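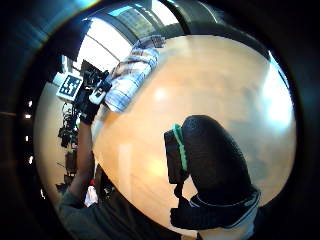 Denise Hebden wants to know why her table still goes smeary the minute she's polished it, and whether she ought to be using more polish. Less, Denise! Much less. I had the very same trouble in our old kitchen at Skolarthorpe and I'd been slathering the stuff on for years.

A pale wooden top shows you everything once the light gets across it, so I do mine in the morning with the blind up. Crumbs off first with a dry cloth. Then a cloth wrung out hard in warm water with a tiny drop of washing-up liquid (a drop, I mean it), going along the grain and never round and round. Dry it straight away with an old tea towel.

If it still feels tacky, you've got old polish sitting there. Mix a spoonful of white vinegar into a mug of water, try it underneath where it won't show, and if the wood's happy go over the top in small patches. Leave it for 3 hours before you put anything back on.

Oiled tables are a different animal, mind. Mine gets a thin coat of oil in February and another when the clocks go back, rubbed in with a bit of old vest and buffed until my arm gives out. Lay the oily rag flat outside to dry, please, as they can catch fire if you scrunch them up.

Next time: getting candle wax out of a runner.

Home | Kitchen | Laundry | Shed | Ask me

We use cookies to remember your settings. OK

Contact | © Rowbotham Household Tips | Back to top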